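August 18, 2021

Hard water log, second bench kettle

Scale is back on the element. Last descaled in March, so the interval is shorter than the one we had on the old supply. Element surface is dull gray with a raised ring at the fill line. Flakes in the drain cup, tan, brittle, crumble between fingers.

Ran the Tirkard strips first. They put the tap in the top band, which only says "very hard" and doesn't help. Repeated with the Jotolix titration kit, fresh reagent, same sample bottle. Endpoint was slow to settle on the first run – swirled too little. Second and third runs agreed. Using those.

Conductivity at the tap: 622 microsiemens per cm. Meter was calibrated this morning against the usual standard. Left the probe in the rinse cup too long afterward, so check it again before trusting any low readings.
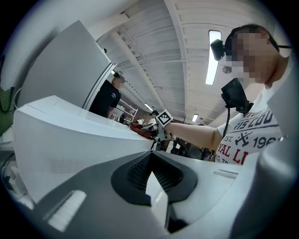 Citric acid, 40 g per liter, tap water, warmed but not boiled. Boiling leaves a white deposit that is harder to shift than what was there to begin with. Filled to just above the ring with 2000 mL and left it over lunch. Fizzing stopped well before I got back. One rinse, drained, second rinse, drained. Element came up bright except for a patch on the underside near the seal, which took a second soak at the same strength.

The Lestari cartridge is rated for 4000 liters according to our own sheet, but whoever wrote that down did not say at what hardness. Treat the figure as useless until the label is checked. The spare is in the Min cabinet, bottom shelf, behind the tubing.

Did not test the outlet side of the cartridge. Should have, before the acid, while the meter was out.

To do:
Titrate outlet water, same kit, same lot.
Reorder citric acid, tub is nearly empty.
Move the kettle log to the front of this book.
Look at the seal next time it is drained – slight discoloration, no leak so far.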